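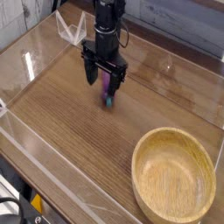
Winterthur, February 22, 2024

So I finally made it to the Zeteck open day, after missing the one in November with a cold! The doors opened at ten and by the time I'd hung up my coat the coffee line was already out into the hallway.

My favorite stop was the little tabletop station with clear panels around it. I'm a sucker for nice wood, and I spent way too long looking at that table (warm brown, with a tight, fine grain running on the diagonal) and the round bowl sitting on it. The bowl is a much paler, yellowish wood with a lovely thick rim, and I wanted to take it home for my keys. The small thing hovering over the table was purple with a teal-blue tip, very cheerful against all that brown.

Agustina Garrido showed our group around and was patient with everybody, even the man who kept asking about parking. She told us the building used to belong to Schnyder, and you can still read the old name over the loading dock. Upstairs Till Kohlhase gave a talk that was supposed to take 40 minutes and ran well over an hour, but the slides were good and there was cake.

I skipped the Midach tour, too many stairs for my knee. Bus 2 goes right back to the station, and I caught it with a bag of leftover pretzels.

Contact | Copyright 2024 | Back to top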